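Andora mill to replace dye line after color variation in winter yarns

April 7, 2021

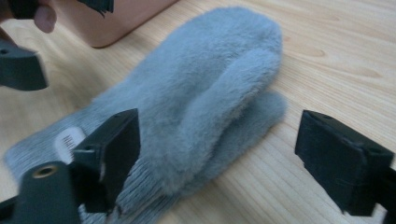

Gray-blue mittens with a short, fuzzy pile.

Grakside, the knitwear supplier, will replace the dyeing equipment at its Andora mill before the next winter production season, the company said in a notice to wholesale customers. The work covers three dye vessels, the dosing system and the water treatment unit that feeds them. Output from the mill will be reduced until September.

The decision follows a review of shade differences between yarn lots supplied to makers of hats, scarves and mittens. According to the notice, the review covered 43 lots in blue and gray shades. Most were within the agreed tolerance when measured one at a time, but lots dyed in different vessels could differ visibly when knitted into the same garment or sold as a pair.

Grakside traced the problem to uneven heating in the two older vessels. Dye uptake in wool depends on bath temperature, acidity and the rate at which heat is applied. When the bath warms too fast, the outer layers of a yarn package take up more dye than the inner layers. Pale shades are affected more than dark ones, as small differences in dye content are easier to see at low depth.

The new vessels are being built by Þorgeirsson and have a rated capacity of 700 kilograms per batch. Flow through the yarn packages will reverse at set intervals, and temperature will be logged at the inlet and outlet. Water hardness will be checked before each fill. The old equipment relied on one sensor per vessel and a manual check at the start of the shift.

Brushed and raised fabrics will be tested separately. Pile reflects light differently depending on the direction in which it lies, so a reading taken across the nap may not match one taken along it. Under the revised procedure, samples will be brushed in one direction and measured four times, with the sample turned a quarter each time.

Orders already confirmed will be filled from stock or dyed at the company's Fetden site. Customers ordering repeat shades should quote the original lot number and form 2701, which replaces the previous color approval sheet. The minimum order for custom shades remains 1000 kilograms.

Yarn from the Andora and Fetden sites will carry separate lot prefixes during the changeover. Grakside advises customers to keep the two apart in storage and to knit both halves of a pair from a single lot.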